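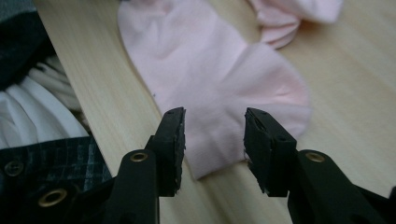
Hand-held demonstration: frequently asked questions

These answers cover recording demonstrations with the Grimeck hand-held gripper on the laundry tasks at the Droluvdale site. Remote control of the arm has its own section near the end. Questions about badges, parking and hours go to the front desk.

Before you record

Do I need any experience with robots?

No. You need to be able to fold and pair clothing at a normal household standard and to squeeze a trigger smoothly. New operators do a practice block first. Practice recordings are tagged as such and are not used for training.

Which tasks are open at the moment?

Sock pairing, sock flattening and sorting light garments from dark ones. Shirt folding closed in May and will reopen when the two-gripper station is ready.

How should the garments be arranged at the start?

Put the items for the current episode on the wood surface and leave everything else in the heap beside it. Socks should be dropped, not placed. A sock laid out straight by hand gives the policy an easy start that it will rarely meet later. If a sock lands half over the edge of the board, leave it there and record.

Can I use my own clothes?

No. Use the garments in the bins. Items with loose threads, glitter or long fringe are withdrawn, so hand them to Sarla Malhotra if you find one.

What do I check on the gripper?

Open and close it fully. Both fingers should travel without sticking, and the pads should meet along their whole inner face. Wipe the camera lens with the cloth in the case. Lint on the pads is normal with knit fabric; remove it with tape between sessions. Replace pads when the surface no longer holds a single layer of sock under its own weight. Spares are in the drawer marked Pads.

Recording an episode

When does an episode start and end?

It starts at the first beep, with the gripper open and the target garment in view between or just beyond the fingers. It ends when the garment is released and the gripper has been raised clear. Hold still until the second beep. Episodes that stop while the jaws are still closed are rejected by the checker.

How fast should I move?

Slower than you would with bare hands, at a steady pace. The arm has a speed limit and the software discards any segment that exceeds it. Fast wrist rotation also blurs the camera image, and tracking may drop out.

Where should I grasp a sock?

At the cuff for pairing. At the toe or the cuff for flattening, whichever is nearer. Approach with the jaws open on either side of the fabric, lower until the tips touch the surface lightly, then close. Do not scoop. Scooping works by hand and fails on the arm, which has less give in the wrist.

I missed the grasp. Should I restart?

Open, back off, try again and keep recording. Up to 3 attempts are allowed in one episode. Recoveries are useful data, and a set made up only of clean grasps tends to produce a policy that freezes after its first miss. If the third attempt fails, press the discard button and drop the garment again.

May I use my free hand?

Only between episodes. A hand that enters the view during recording invalidates the whole episode, including the part before it appeared.

Does it matter that two garments are the same color?

It matters for the label, not for the motion. With two similar socks on the board, work on the one nearer the gripper first and name it "near" in the task line. Emese Rácz corrects labels once per batch, but she cannot recover an order that was never written down.

What about garments with metal parts?

Snaps, zippers and grommets are allowed in the heap. Do not grasp on them. A pad edge pressed against a grommet wears down quickly, and the reflection can confuse the marker detector.

How many episodes are needed?

The target is 1000 accepted episodes per task. Rejected and discarded episodes do not count toward it. Your own total is shown on the Cloltau dashboard after the nightly upload.

Remote control

Why do some tasks use remote control instead?

The hand-held gripper records motion that a person can make, and some of that motion is out of reach for the arm. Where the reach check fails too often — the back corner of the board is the usual case — we record on the arm itself, with the operator at the leader handles. It is slower, and every episode it produces is known to be playable.

Can I switch between the two methods in one session?

Yes, but close the session file first. The two methods use different coordinate frames, and a mixed file has to be split by hand.

Who may operate the arm remotely?

Anyone signed off by Hrvoje Petek. Sign-off takes one supervised session. A second person must be within reach of the stop button at all times.

Problems

The status light is amber.

Tracking is lost. Hold the gripper still, pointed at the board, until the light turns green. If it has not recovered after 8 seconds, discard the episode.

Playback shows the fingers closed when they were open.

The width calibration has drifted. Run the open-close routine 2 times from the Tools menu. If the reading is still off, put the gripper on the repair shelf with a note for Tien-fu Tsang and take another one.

My session did not upload.

Leave the gripper docked and powered. Do not copy files off the card yourself; the timestamps are rewritten on copy and the video no longer lines up with the motion log.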